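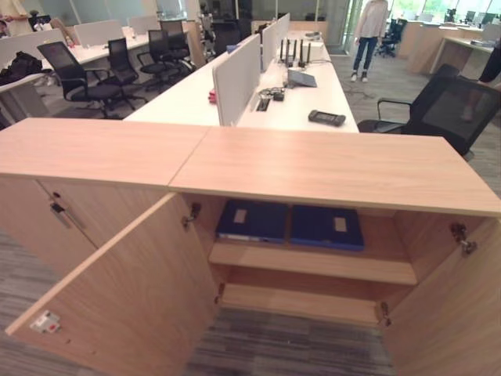 Progress report to the Lacroix Fund: the Stavorard parish recipe and household book archive

Hello all, and thank you for being so patient with me over this one. I know it was meant to reach you before the end of May, and I'm sorry it's a bit late — the scanner went away for repair and I didn't want to write to you with half the figures missing.

Where we've got to

When you gave us the grant we had a muddle of handwritten recipe books, account books and loose sheets, most of them from farmhouses on the Stavorard side of the valley. We've now scanned 1744 pages. I'd hoped for more by this point (the plan said 2000), but the pages we've done are properly done, with a title, a rough date and a note of which household they came from. The whole lot should come to almost 3000 pages if no more turn up, and more do keep turning up. Somebody left a biscuit tin of them on the library counter only last month!

Of the pages scanned, 238 have been typed up in full. Typing is much slower than I said it would be in the application, and that was my mistake. I'd tested it on one very neat book kept by a schoolmistress, and the others are nothing like it. There's one from a mill kitchen where the writer saved paper by turning the book sideways and writing across what was already there. I can manage a page of that in an evening if the light is good and I've had my tea.

What we've found

Lots of cake, as you'd expect. But the accounts are what I keep going back to. You can follow the price of sugar and lamp oil through one family's whole married life, and see the weeks when they bought neither. There are cures for coughs, a way of getting candle wax out of a Sunday coat, and five different recipes for something called Stastau pudding, which all disagree about whether it has suet in it. I've made two of them. The one with suet is far better and I'll argue with anyone about it.

I was also very pleased to find a few pages in the back of an account book listing what was sent to neighbours after the flood, down to the number of loaves. We had no written record of that before, only what people's grandparents had told them.

Money

The scanner repair came to less than I'd feared and I've paid it out of the equipment line. The archive boxes and tissue cost more than the quote, as the supplier had put their prices up, so that line is now used up. Travel is well under, mostly thanks to people bringing their books to us. I'd like to ask if we could move what's left from travel into boxes, and I'll send the form separately once you tell me which version you want these days.

We're using Joltine for the catalogue, as agreed. It does the job, though it insists on an exact year for everything and won't take "before the war", so I've been putting the doubtful dates in the notes box and leaving the year blank. If another of your projects has found a better way round that I'd love to hear it.

What's next

I want to finish the scanning by the autumn and get the flood pages typed first, ahead of their turn, so the school can use them. The open afternoon is still going ahead in the library, with copies out on the tables for people to handle and the originals kept safely away from the jam. We're asking people to come and help us with words we can't read. I've got a list of them as long as my arm, and I'm fairly sure that half are just the old names for pans.

The typing target needs changing. I'd sooner agree a smaller number with you now than miss the big one at the end, so could we have a quick chat about it? Mornings before ten are best for me.

The full spreadsheet and the receipts are attached, along with the pudding recipe (the suet one).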